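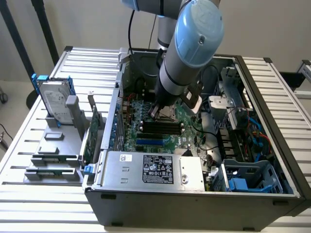

Compte rendu de la réunion de mars, groupe « tours de bureau »

Je prends la plume ce mois-ci, alors pardon d'avance pour les digressions (et pour mes notes, à moitié illisibles !). On a commencé à 18 h 10, le temps que tout le monde trouve une chaise.

Premier point, le lot Batetti. Il nous reste environ 600 tours à démonter sur les 3000 prévues au départ, et on garde le même ordre : barrettes mémoire, nappes et câbles, alimentation, carte mère en dernier. J'ai redemandé qu'on arrête de tirer sur les câbles SATA, et j'ai senti quelques regards fuyants… Adopté quand même.

Deuxième point, les établis. Les plateaux à lattes, moi je les adore, mais les petites vis filent entre les lattes et on passe sa vie à quatre pattes. Décision : une coupelle aimantée par poste, à commander chez Auer.
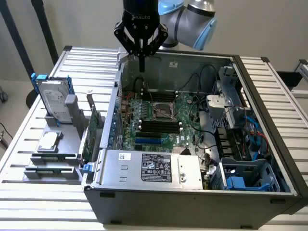
Faro trouve que la coupelle ne suffira pas et voudrait aussi un tapis sous chaque boîtier couché, au moins pour les modèles à coque foncée qui se rayent d'un rien. On essaie sur trois postes et on en reparle.

Troisième point, les alimentations. Iltano les reprend entières, étiquette lisible, donc pas de feutre dessus s'il vous plaît ! Le devis de transport est à 1090 euros, ça nous a un peu refroidis, je relance pour un enlèvement groupé.

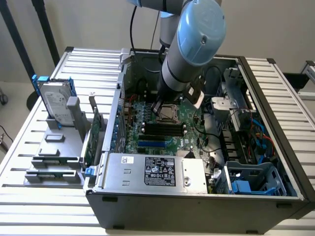
Est-ce qu'on laisse le levier du socket ouvert une fois le processeur retiré ?
On le rabat avant d'empiler les cartes, et on remet le cache en plastique quand on l'a.

Divers : la clé du local du fond reste au tableau. Fin à 19 h 45, il restait du gâteau.

À lire aussi
Compte rendu de février
Trier les barrettes mémoire par génération
Liste des tournevis à remplacer
Lot Batetti : planning des postes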